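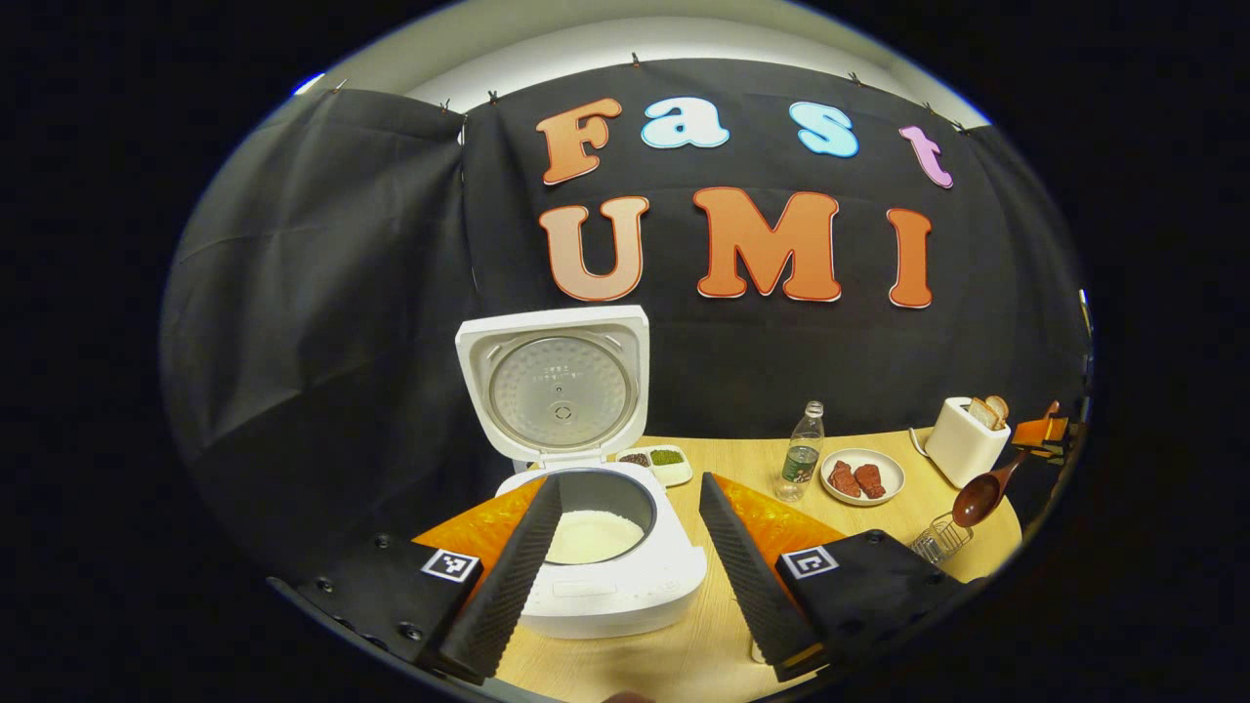 Rice, meat and toast on the cooking table at Murnier, from between the fingers of a hand-held gripper.

Magazine > Technology > Visits

Search stories Go

Tue 2 May
By Marleny Palomino

A Day in the Rice Room

The first thing I did at Murnier was fail to pick up a spoon. I'd been in the building long enough to hang up my jacket, and already I was squeezing a handle and watching two black fingers close on nothing at all, a good inch to the left of where I wanted them. The man behind me in line laughed, and then he took his turn and did the same thing.

Murnier is a small robotics workshop on the edge of Fuvstead, in a low brick building where a printing company used to be. Twice a year it opens its doors to whoever wants to come. I expected a crowd of engineers. There were some, but there was also a retired school cook, a pair of sisters who run a bakery, and a lot of kids who knew exactly which machine they'd come to see and had to be talked into waiting.

What the workshop is trying to do is teach robot arms to help out in a kitchen. The way they go about it is wonderfully simple to watch. A person takes a gripper in the hand, a thing with two fingers and a camera on it, and does the job: scoops, lifts, sets down, turns. The camera sees what the fingers are doing. Later the recordings go into training the arm, which has fingers of the same kind, and the arm has a go. So the teaching is done by anyone who can cook a little and has a steady wrist.

Everybody calls the main work area the rice room. A black cloth hangs at the back of the table, clipped along its top edge, and big foam letters on it spell out "Fast" and, under that, "UMI," mostly in oranges and soft blues, with a pinkish lavender "t" that leans a little. I liked those letters a lot. So much of this field goes on in gray rooms, and somebody had put color on the wall.

The table looks like a counter in the middle of making dinner. The white rice cooker stands open with rice in the pot. There's meat on a plate, a bottle of water, a little tray with something dark and grainy on one side and something bright green on the other, and a toaster with two slices sticking up out of it. I had skipped breakfast and it was hard to concentrate.

Our guide for the morning was one of the workshop's younger engineers, and she was very good at not hurrying people. She let us all try before she told us anything. Then she showed us what we'd been doing wrong. Most of us had been looking at our own hand. You have to look at the tips of the fingers, she said, and forget you have a hand, the way you do with a long pair of tongs at the grill. The school cook got it on her second try! She said she'd been using tongs for most of her life and this was only a heavier pair.

I got it in the end too, and I can report that it's a real pleasure. The fingers are ribbed on the inside, and the ribs give you a bit of confidence once you've closed on something. I moved the wooden spoon across the table and back, then across again for the fun of it, and had to be reminded there was a line.

Then came rice. Rice is awful. It sticks to the spoon, it sticks to itself, it slides off in a lump when you've stopped worrying about it. One of the bakers told me dough was the same, that you could show someone every step and they'd still have to learn it through the fingers. I thought about that for the rest of the day, because it's pretty much the problem Murnier has set itself. How do you pass along a thing that people know in their fingers?

Part of the answer is that you do it many times. For the job of scooping rice into a bowl, the team has recorded 344 tries by hand, and they keep the bad ones in a separate folder so they can go back and look at what went wrong. Toast took fewer. They had 106 recordings when the arm first managed to get a slice out of the slot and onto a plate, and our guide still lit up when she told us about it, even though the slice landed face down and hung over the rim.

After lunch (sandwiches from the bakers, who had brought far too many, thank goodness) we all moved next door to see the arm. It's called Plavum. The name was chosen from a hat, and the kids in our group approved. Plavum is bolted to a bench of its own and it moves more slowly than I'd imagined. It also hesitates. It would reach toward a bowl, stop just short, drift a little to one side and then commit, and when it did that the whole room leaned with it. I've been to demonstrations where the machine runs through its routine like a wind-up toy and everyone claps at the proper moment. At this one people were whispering "come on, come on" at a robot.

It got the spoon. It got the bowl. It dropped a scoop of rice on the bench, and the engineer running it made a note and reset everything without any fuss, and on the next run the rice went where it should. A boy of maybe nine asked if it was sad about the first one. She told him no, but that she was, a little.

I asked what comes next and got a long, happy answer. They want to try harder things: opening lids, pouring water, picking up a slippery piece of meat without squeezing it out of shape. They want more people recording, too, left-handers especially, and older people, and anyone who cooks in a way the team doesn't. A clinic on Motaung Street has asked to send over some of its occupational therapists, who know more about how hands work than anyone else in town. That group is due in July, and I've asked if I can tag along.

There was one more session before closing and I went back to the rice room for it. The line had thinned out. The retired cook was still there, gripper in hand, showing a teenager how to come at the spoon from the side and let the bowl of it roll into the fingers. He missed, and missed again. She moved his elbow out from his ribs and told him to breathe. When he got it he held the spoon up over his head, and then of course he dropped it.

The next open day at Murnier is in the fall. Entry is free, doors open at 10, and the recording tables are first come, first served. Wear sleeves you can push up.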